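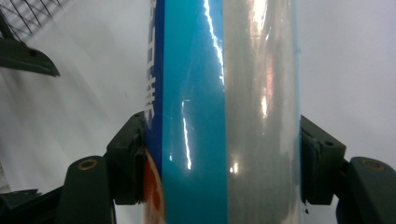 Reading before this session: the Lozano shelf tables, sections 2 and 3. Bring a steel rule, a strip of paper long enough to wrap a container once, and a pencil.

## Unit 4 - Tall cylindrical containers: panels, gloss, footprint

### 4.1 Terms

- **Panel** - a vertical region of the printed surface with one ground color.
- **Strip** - a narrow panel, usually carrying text.
- **Facing** - the side of the container turned toward the person at the shelf.
- **Facing line** - the vertical line on the surface nearest that person.
- **Footprint** - the area of shelf taken up by the base.
- **Bay** - one uninterrupted length of shelf between uprights.

The Riketti method treats the printed surface as a flat rectangle wrapped around a cylinder. The height of the rectangle is the height of the container and its width is the circumference. All measurements of panel width are taken on the flat rectangle, never across the front with a rule.

For the standard course cylinder, diameter 56 mm, the circumference is 175.9 mm.

### 4.2 Apparent width

A panel of fixed width looks narrower as it moves away from the facing line. With radius r, and with the angle a measured from the facing line, the distance across the front is

 x = r sin a

Worked values for the 56 mm cylinder (r = 28 mm), viewed from far enough off that perspective can be ignored:

| Panel position | Arc | True width | Apparent width |
|---|---|---|---|
| Centered, -15 to +15 degrees | 30 degrees | 14.7 mm | 14.5 mm |
| Midway, 30 to 60 degrees | 30 degrees | 14.7 mm | 10.2 mm |
| At the side, 60 to 90 degrees | 30 degrees | 14.7 mm | 3.7 mm |

(Rounded down in the last row; 3.75 mm before rounding.)

Text suffers before color does. A side panel compressed to a quarter of its width is still identifiable by its color, but its characters are squeezed in one direction only and the strokes run together. Vertical setting helps to a degree: the reading direction follows the axis and is not foreshortened, although each character is.

Take the three vertical bands of the container at the head of these notes. A narrow dark blue strip on the left carries white characters, apparently Chinese. A wide turquoise band lies next to it, and then a broad silvery-gray section. With the turquoise near the middle, the color is easy to name and the writing is only partly available. Rotating the container brings the strip forward and costs some of the turquoise. Decide which matters at the shelf before fixing the facing.

### 4.3 Gloss

A glossy cylinder under overhead lighting returns highlights as pale vertical streaks. On smooth print the streak has a fairly hard edge. Creases break it up, and on a wrapped or silvery section the reflections spread and pick up color from nearby things.

Rules for recording color on a glossy surface:

1. Record the ground color away from any highlight.
2. If a highlight crosses a panel boundary, mark the boundary above and below it and join the two marks.
3. Do not enter a tint seen on a silvery section as a print color unless it stays in place when the container is turned.
4. Note the light source in the margin. "Overhead" is enough.

Rule 3 accounts for most of the lost marks in the March practical. A printed patch moves with the surface. A reflected patch stays put, or shifts only slightly, while the surface moves under it.
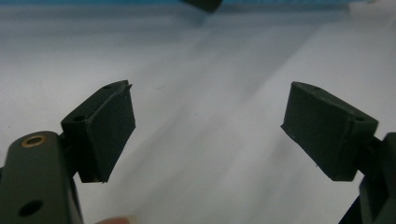 *Studley Storage and Display Course - Unit 4 handout, revised August 21, 2022*

### 4.4 The work surface

Measurements are made on a plain white surface. White gives a clear outline against the dark strip and the turquoise, and a weaker one against silvery gray, so the outline on that side is taken with a square stood against the container. Leave open surface on both sides of the base. The paper strip has to come off flat without being lifted over other things.

Procedure:

1. Stand the container upright and mark the facing line on the paper strip.
2. Wrap the strip once around, square to the axis, and mark the overlap.
3. Mark each panel boundary on the strip.
4. Unroll, measure, and enter the widths left to right.
5. Add the widths. The total should match the circumference to within 1 mm. If it does not, repeat from step 2.

### 4.5 Footprint and bay length

Two bay lengths are used in this course: the Zarnari long bay, 909 mm, and the short bay, 774 mm. Containers stand upright and touching.

Single row, 56 mm cylinder:

- Long bay: 16 containers, 896 mm used, 13 mm left over.
- Short bay: 13 containers, 728 mm used, 46 mm left over.

Two rows may be set square or staggered. Square setting needs a depth of 112 mm. Staggered setting needs 104.5 mm, as the second row sits in the gaps of the first - but that row is offset by half a diameter, 28 mm, and must still fit.

| Bay | Square | Staggered |
|---|---|---|
| Long | 32 | 31 |
| Short | 26 | 26 |

The long bay has 13 mm to spare and loses one container from the second row. The short bay absorbs the offset and loses none.

### 4.6 Exercises

Work exercises 1 and 2 on the 56 mm cylinder.

1. Find the apparent width of a 20 mm strip centered on the facing line, then of the same strip centered at 45 degrees.
2. Repeat the two-row table for three rows. Give the depth in each case.
3. Using the paper strip, draw the flat rectangle for any glossy container with at least two panels. Show highlights in pencil outline only.

Answers to 1 and 2 go on the grid sheet. Exercise 3 is handed in with the strip attached.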